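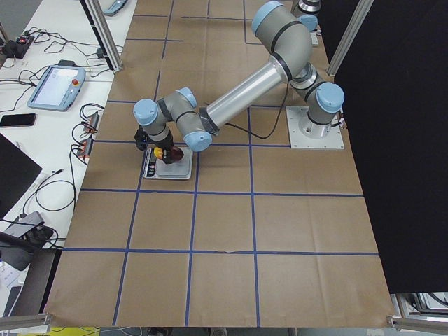 Informe de avance a la Fundación Ruchti
Archivo sonoro del valle de Jalbridge, segundo trimestre
Periodo: hasta septiembre

Estado general: vamos con retraso, aunque menos del que anunciamos en el informe anterior, lo cual en esta casa se celebra.

Grabaciones. Hemos registrado 102 entrevistas de las 209 previstas. Las de los pueblos altos salieron casi solas: la gente tenía ganas de hablar y hubo que cambiar la batería a media frase en varias ocasiones. En Zornley fue otra cosa. Los antiguos trabajadores de la fábrica de harinas aceptaron recibirnos a las siete de la mañana, hora a la que ninguno de nosotros formula buenas preguntas. Aun así, de ahí procede el mejor material sobre la huelga y una discusión de cuarenta minutos acerca de quién inventó el apodo del capataz, que conservamos íntegra.

Transcripción. Es el cuello de botella. El programa Didix funciona bien con el castellano de los informativos y regular con el de nuestros informantes: convirtió «trilla» en «trilogía» durante una entrevista entera. La revisión se hace ahora a mano, por parejas, y hay 6 entrevistas cerradas en las dos versiones, literal y de lectura. Sabemos que son pocas.

Digitalización. Las cintas cedidas por la emisora comarcal ya están limpias y catalogadas. Dos venían sin etiqueta y contenían partidos de pelota – las hemos guardado también.

Presupuesto. La partida de desplazamientos se ha pasado en 560 euros por culpa del puerto cerrado en febrero y del rodeo correspondiente. Proponemos cubrirlos con lo que sobra en material de oficina, donde hemos sido de una austeridad casi ofensiva.

Próximo trimestre. Terminar las grabaciones de la ribera, contratar a una segunda persona para la revisión y abrir la consulta en línea con un primer lote de audios. Faltan por firmar bastantes autorizaciones de familiares; sin ellas esos audios no se publicarán.

Pedimos a la Fundación que confirme el traspaso entre partidas antes del próximo pago.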